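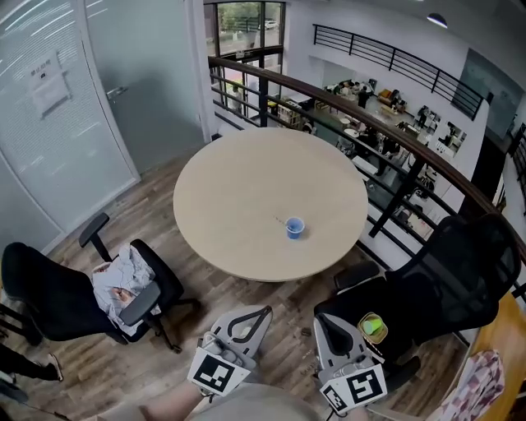
件名: Re: [lomura-users] 細い棒をコップに入れるタスク、棒の向きで崩れます

みなさま

水曜の投稿への返信です。引用を残したまま、下に書きます。長くなります。すみません、でもうれしい結果が出たので書かせてください!

> 手持ちグリッパの両手デモで、細い棒をつまんで小さいコップに入れるタスクを学習しています。
> デモは500本、机は一種類、コップは固定しません。方策はAzimiの標準設定のままです。
>
> コップをつかむほうはよく通るのですが、棒がだめです。棒がコップの方を向いて寝ているときはきれいに入るのに、
> 向きが横になると、指先が棒の手前で閉じたり、つまめてもコップの縁に当てたりします。
>
> マーカーの姿勢推定の誤差だろうと思い、Lomuraの平滑化の窓を広げてみましたが、改善しませんでした。
> むしろつまむ瞬間がなまって悪くなった気がします。
> みなさんは棒やペンのような細いもののデモをどう録っていますか。本数を増やすしかないのでしょうか。

同じ症状に、こちらも春からずっと悩まされていました。文面を読んで「うちのログを見たんですか」と思ったくらいです。指が手前で閉じる、というところまでそっくりです。

先に結果から書きます。デモを400本に減らして録り方を変えたら、500本のときよりはっきり良くなりました。モデルはAzimiの標準設定、学習の長さも同じ、アームはFombergの両腕です。変えたのはデモの録り方と、Lomuraに渡す前の切り出しだけです。

■ 何が起きていたか

最初は私も姿勢推定を疑いました。頭のカメラから両手のマーカーを見て手先の軌道を起こす構成なので、マーカーが傾いたり、手首で隠れたりすれば当然あやしくなります。ただ、軌道を再投影して一本ずつ見ていくと、つまむ瞬間の推定は思ったよりまともなんです。大きく飛んでいるのは、もっと前、手を机の上に出してくるところでした。

原因は人間の癖でした。デモを録る人は、次に何をするか知っています。棒が横向きに寝ていると、録画開始の前から手首をひねり始めていて、グリッパが画角に入ってくる時点でもう棒に合った角度になっています。つまり「棒の向きを見て、手首を回す」という一番学んでほしい部分が、データに入っていません。棒がコップを向いているときは手首を回す必要がないので、欠けていても通ってしまう。そう考えると、ご報告の症状と合います。

さらに悪いことに、慣れた人ほどこの先回りが早いです。うちで一番デモの多い人(私です)の軌道が、一番役に立っていませんでした。これを見つけたときはしばらく椅子から立てませんでした。

■ 録り方をどう変えたか

手順はこれだけです。

・録画を始める前に、両方のグリッパを体の前に戻し、指先を机に向けてまっすぐ構える。手首は中立。
・頭を少し下げて、両手のマーカーと、コップと、棒が全部カメラに入るようにする。
・その姿勢で3秒止まる。
・それから始める。手首は、手を伸ばしながら回す。
・終わったらまた構えの位置に戻して止める。

止まっている時間は、学習にはほとんど使いません。Lomura側で基準姿勢を取るのに使って、終わりの少しだけを残して切り落とします。全部残すと方策が「待つ」ことを覚えてしまい、Fombergが机の前で固まります。一度やりました。みんなで見守っていたのに何も起きず、かなり気まずかったです。

窓の設定は元に戻してください。平滑化を広げるとつまむ瞬間が丸くなるのは、うちでも同じでした。基準姿勢がきちんと取れていれば、狭い窓で足ります。

■ 数字

評価は、棒を横向きに置いた条件だけで23回ずつです。コップと棒の初期位置は紙に控えて、二つの方策で同じ配置を使いました。

旧い録り方(500本) 成功 9/23
新しい録り方(400本) 成功 19/23

回数が少ないのは承知しています。それでも、失敗の中身が変わったのが大きいです。旧いほうは手前で指を閉じる失敗が大半で、そのあと何度やり直しても同じところで閉じます。新しいほうの失敗は、つまんだあとにコップの縁に当てるものばかりで、手前で閉じる失敗は一度も出ませんでした。しかも縁に当てたあと、少し持ち上げて入れ直そうとする動きが見えた回があります。デモにはやり直しをわざわざ入れていないので、これには声が出ました。入り直せてはいないので失敗に数えていますが、個人的には今回一番うれしかった回です。

コップの位置については、条件を分けていません。なので「コップの位置の違いにも強くなった」とは、まだ言えません。

■ 背景の話

以前このリストで、デモは背景を布で覆った部屋で録るべきかという話が出ていました。うちは覆っていません。吹き抜けの上の階の丸テーブルで、手すりの向こうに下のフロアの机や人が見えるようなところで録っても、学習は崩れませんでした。頭が動くので、見える範囲はデモごとにかなり違います。かえってそれが効いているのかもしれませんが、比べる実験はしていません。

気をつけたのはすりガラスです。白っぽい面が広く入ると自動露出が引っ張られて、マーカーの白黒が浅くなることがあります。露出を固定したら落ち着きました。窓が入る向きで立つときは、固定する前に一度グリッパを構えて、マーカーが読めるか見ておくのがおすすめです。

丸いテーブルは個人的にとても気に入っています。角がないので、立つ場所を変えるのに抵抗がなく、自然にいろいろな方向のデモが集まります。四角い机だとどうしても同じ辺から録ってしまいます。淡い木の天板に淡い色の棒、という組み合わせは見た目にはかなり意地悪ですが、横向き条件の成績を見るかぎり、見えてはいるようです。

■ Skelthorpeの持ち手について

Skelthorpeの持ち手をお使いの方へ。下の面のマーカーは、手首を中立にしても頭の角度によっては寝て見えます。構えのときに持ち手を少し起こすだけで検出がかなり安定します。これも録る人に口で説明するより、最初の基準姿勢が取れなかったらブザーを鳴らすほうが早かったです。音が鳴ると、みんな勝手に一番読める角度を見つけてくれます。

■ ご質問への答え

「本数を増やすしかないのでしょうか」については、同じ録り方のまま増やすのは、私ならやりません。手元の500本のうち、グリッパが画角に入った最初の時点で手首がどれだけ回っているかを出してみてください。棒の向きと強く相関していたら、うちと同じ病気です。スクリプトは短いので、あとで添付し直して送ります(さっき送ったらサイズ制限で弾かれました。ログが一緒に入っていました)。

旧データを捨てるべきかどうかは迷っています。新しい400本に旧データの縦向き分だけ混ぜる、というのを今週回しています。横向き分は混ぜないほうがいい気がしますが、勘です。

それから、両手で同時に動き出すデモと、片手ずつのデモで差が出るかどうか、どなたか試した方はいませんか。コップを押さえる手が先に着いたほうが安定しそうに見えるのに、録っている側は同時のほうがずっと楽なんです。もし数字をお持ちなら、雑なものでもいいのでぜひ見せてください!

9月の持ち回り報告では、この比較に箸とスプーンを足したものを出すつもりです。箸は今のところひどいです。

よろしくお願いします。

----
コメント

最初のコマの手首角、出してみました。棒の向きとほぼ一直線に並んで笑いました。録り直します。

止まる時間を残しすぎて固まるの、うちもまったく同じでした。終わりの少しというのは何コマくらい残していますか?

 └ 投稿者です。決め打ちにせず、手先の速度が立ち上がる直前から切っています。しきい値はスクリプトの先頭にあります。

両手同時か片手ずつか、布をたたむタスクでなら比べたことがあります。片手ずつのほうが良かったですが、録る人も違ったのであまり信用しないでください。

添付、まだ届いていないようです。

露出固定の件、助かりました。午後になると検出が落ちる理由がずっとわからなかったんです。

縦向きだけ混ぜた結果も楽しみにしています。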